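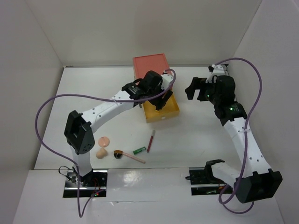

# Unplanned Arm Motion During Box Packing: Cause, Response and Corrective Measures

Project report, Group 4
Authors: Boglárka Halász, Levente Pálfi, Judit Juhász
Supervisor: Gyula Virág
Submitted 22/11/2020

## 1. Background

The project set out to have a two-arm workcell place small household objects into an open box and close the box with its lid. The task was proposed by Kolleo, which supplied the enclosure and allowed the group to use its control software, Altari, for the length of the semester. The two arms are mounted at the front of the table and work inside a white enclosure with walls on both sides and at the back. Each arm carries a gripper, and a cable runs outside the links to the wrist.

Work began in September. The first weeks went to calibration and to teaching the two arms to share the space over the box. By the middle of the semester the group was running full packing trials, and it was in one of these that the fault described below occurred. The original plan for this report was a comparison of two grasping methods. After discussion with the supervisor, the group agreed to report on the fault instead, and the grasping results are given only where they bear on it.

## 2. The Incident

The event took place in trial 159. Judit Juhász was at the operator station and Levente Pálfi was standing beside the enclosure, taking notes. The left arm had lowered its gripper into the box to release an object. The right arm was holding position to one side and waiting for its turn.

At the point where the left arm should have opened its gripper and lifted straight up, it instead moved sideways with the fingers still below the rim. The box was dragged across the table and struck the right gripper. The left arm continued to push until the operator pressed the emergency stop.

No person was hurt. One finger on the right gripper was bent and had to be replaced, and a corner of the box was cracked. Mr. Pálfi stated in his notes that he had leaned toward the enclosure a moment earlier to read the label on an object. He had not placed his hand inside it. The group nevertheless treats the matter as a safety incident, given that nothing in the system would have prevented him from doing so.

A second finding came to light during the stop. After the emergency stop was released, the right arm was seen to resume its last command without asking for confirmation. It moved a short way and then halted at its target. The operator had expected both arms to stay still until a restart was ordered. This behavior had not been tested before.

## 3. Investigation

### 3.1 Mechanical inspection

The left arm was inspected first, with power removed. The joints turned freely and the base mount was tight. The wrist connector, however, could be moved by hand in its socket. The cable to the wrist is fixed at a few points only and forms a wide loop beyond the elbow. When the arm was placed by hand in the pose it had held over the box, the loop pulled on the connector.

### 3.2 Log review

Altari writes the measured position of each joint to a log file. In the log for trial 159, the wrist joint of the left arm reported the same value for 37 readings in a row, while the other joints continued to change. The wrist reading then jumped to a new value. The controller took the jump to be a real motion and tried to correct it, and the correction produced the sideways push.

The group then searched all earlier logs for repeated wrist readings. Short runs of frozen values were found in several trials from the previous week. None had lasted long enough to cause a visible error, and none had been noticed at the time. Ms. Halász has pointed out that the logs were being saved from the first day but were opened only when a trial failed.

### 3.3 Reproducing the fault

The fault was reproduced with the box removed and the speed limit set to its lowest value. With the cable in its old position, the arm was sent repeatedly to the release pose. Frozen readings appeared in 31 of the attempts. After the connector had been seated again and the loop had been tied back near the elbow, the same test was repeated and no frozen readings were recorded.

The group considers the loose connector to be the direct cause. The tests do not show how the connector became loose. It may have worked free under the pull of the cable, or it may not have been fully seated when the wrist motor was fitted.

### 3.4 The restart behavior

The resumed motion was a separate problem. The emergency stop cuts power to the motors but does not clear the command held by the controller. When power returns, the controller still has a target and moves toward it. Erzsébet Balogh, who maintains the teaching laboratory, confirmed that the laboratory's older Terkura cell had been set up to clear its commands on a stop, and that the group had carried over its written procedure without checking whether the new cell did the same.

## 4. Corrective Measures

The following changes were made before trials were resumed:

- The wrist connectors on both arms were fitted with locking clips.
- The cables were given an added tie point near the elbow, and the size of the loop was checked across the full range of motion.
- The control program now compares each new joint reading with the last. If a moving joint reports an unchanged value for five readings, both arms are stopped.
- The emergency stop now clears all stored commands. A restart requires the operator to confirm each arm separately.
- A limit was placed on motor current while a gripper is below the rim of the box. The arm stops if the limit is passed.
- Observers stand behind a line marked on the floor whenever the motors are powered.

The third and fifth measures overlap in part. The group chose to keep both – the first acts on bad data and the second acts on contact, whatever the source.

## 5. Results After the Changes

Trials were continued up to trial 349. The new reading check stopped the arms on two occasions. In one case the left wrist connector had been left unclipped after service. In the other no cause was found, and the log has been passed to Kolleo for review.

The current limit caused more stops than expected, mostly when a gripper pressed an object against the bottom of the box. The limit was raised once, with the approval of the supervisor, and the release height was changed so that objects are let go slightly earlier. Soft, round objects were packed with few stops. Long objects with thin handles remained difficult, and placing the lid was not reliable enough to be reported as complete.

## 6. Limitations and Remaining Work

The current limit has been tested against the box and against a foam block. It has not been tested in any way that would show it to be safe for contact with a person, and it must not be treated as such. The open front of the enclosure remains the main concern. The group has requested a light barrier from the laboratory budget, and a quote from Kovács has been received. Until it is installed, the floor line and the two-person rule remain in force.

The unexplained stop also remains open. The next group to use the cell is asked to keep all logs, including those from successful trials, and to run the frozen-reading search at the end of each session. The script and a short guide to its use are stored in the project folder under "wrist_check".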